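Pilgrim Prayer Kneeler, Model Pluro 2 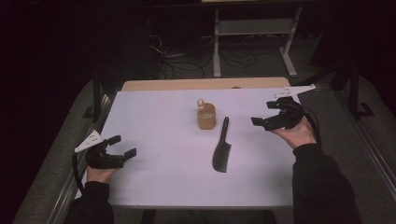 Church Furniture / Kneelers and Prayer Desks

The Pluro 2 is a single kneeler for private prayer. It is made by Bornach and it is suitable for a side chapel, a confessional, a sacristy or a quiet corner at home. Many of our customers place it before the tabernacle or near a statue of Our Lady, where people like to stay for some minutes after Mass.

The frame is solid beech with a natural oil finish. The knee pad is 400 mm wide and is covered with wine red fabric. The cover closes with a zipper, so you can take it off and wash it at 30 degrees. Under the sloping top there is a shelf with space for two books, for example a missal and a hymnal. A small wooden edge keeps an open book from sliding down.

With the Pluro 2 the height of the armrest can be set in two positions. The lower position is comfortable for children who prepare for First Communion, and the higher one is for adults. To change it, remove the two wooden pins from the sides, move the armrest and put the pins back. No tools are needed.

The kneeler is delivered in one carton with the armrest not mounted. Please check that all the pins are in the bag before you throw the carton away. The felt pads for the feet are in the same bag – we recommend them for stone floors also, as they make the kneeler much more quiet when it is moved.

Available finishes: natural beech, dark walnut stain, white
Available fabrics: wine red, moss green, dark blue
Item number: 171
Warranty: 2 years on the frame, fabric not included

Orders for Holy Week and Easter should reach us before the end of April in the year before if you wish a carved cross on the front panel. The carving is done by hand in the Ginting workshop and the waiting list is long. Kneelers without carving are normally in stock at our Delevport warehouse.

A matching prayer desk for weddings, with place for two persons, is sold separately. Spare covers and pins can be ordered at any time – please give us the item number and the color of your fabric.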